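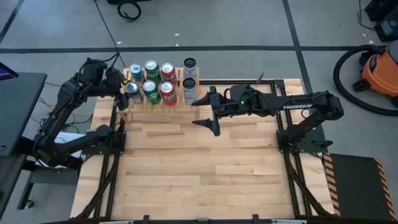
The acceptance test called for 200 consecutive facings with no human contact. A facing meant that an arm took hold of a can in the rack, turned it until the logo pointed at the customer side, and let go with the can still standing. Shu-fen Su had written the definition herself and regretted the word "consecutive" by the second morning.

She was at Stirkham on behalf of Sokier, which ran convenience stores and paid people to do this with their hands. Ognjen Halilović was there for Dimitrov, which hoped to be paid for doing it without them. He sat at the desk beside the cell with the log open. She stood on the other side with a clipboard and a tally counter.

"Run it," she said.

The left arm went to the blue cans first. It approached from the outside, stopped, corrected by a few millimeters, and closed. The can rotated. The arm opened and withdrew along the path it had come in on. She clicked the counter. The cycle had taken 11 seconds. A clerk did it in one, usually while talking to somebody.

The green cans went the same way, then the orange-red ones. The right arm had responsibility for the tall pale cans at its end of the rack. These were harder. They were narrower than the others, so they had more room to lean, and their center of mass was higher. Ognjen had set a separate grip force for them, and a lower approach speed, and both values were in the log with his initials.

At facing 63 the right arm closed on a tall can, turned it, opened, and took the can with it for a short distance before letting it drop. It landed upright against the slats.

"That's standing," Ognjen said.

"It's standing by accident."

"The definition doesn't mention accident."

She read the definition again. It didn't. She wrote a note in the margin, allowed the facing, and clicked the counter. 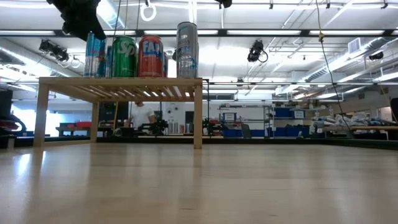
Nataša Tomić came over at noon with the revised parameter file. She had trained the policy, which was called Cana for reasons that predated everyone in the room. The release under test had learned from 2,265 demonstrations, most of them performed by Nataša with her shoes off. She did not like watching it run. She said it was like hearing her own voice on an answering machine: the small pause before each grasp was hers, and so was the habit of backing away too far afterward.

"Can you take the pause out?" Shu-fen asked.

"I can take it out. Then it misses more."

"How many more?"

"I'd have to run it to tell you."

Shu-fen wrote that down too. Her report had a section headed Open Questions, which in her experience was the only section Zdenka Popescu read. Zdenka ran store operations at Sokier and had started out on nights, filling coolers. She had asked for a single figure, the cost per can faced, and a yes or no on whether the thing could be left by itself from close until open.

The cost per can was easy to compute and bad. The yes or no was more difficult. The arms could be left by themselves as long as nothing happened. They did not get bored at facing 100. They did not know what to do about a can that was dented, or a can of the wrong drink in the right column, or a can on the floor. For the last case the procedure was to stop both arms and send a message to a human being, who in a real store would be at home asleep.

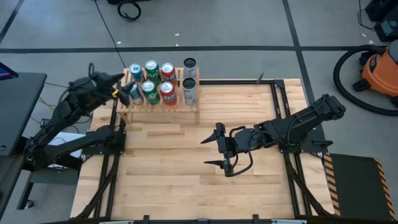
The run ended at facing 174. The left gripper closed slightly high, on the taper of the can, and slid off. The can tipped into its neighbor and stayed there at an angle. Both arms halted. A message went to the phone in Ognjen's pocket, and it buzzed.

He looked at it anyway.

"So the reporting works," he said.

"The reporting works." She put the counter on the desk. "What do you normally do now?"

"Normally I stand it up."

"And if it counts as human contact?"

"Then we start over from zero."

She considered the leaning can for some time. In April she had watched Mirjana Stojanović straighten an entire cooler door at the Sokier branch by the station, both hands going, a phone held against her shoulder. Mirjana had knocked over a can and caught it, and had not broken off her sentence. Shu-fen had timed her and never found a column in the spreadsheet for the catch.

She leaned over the table, stood the can up, and turned the label to the front.

"Zero," she said, and reset the counter. Ognjen released the hold, and the left arm moved in toward the blue cans and paused.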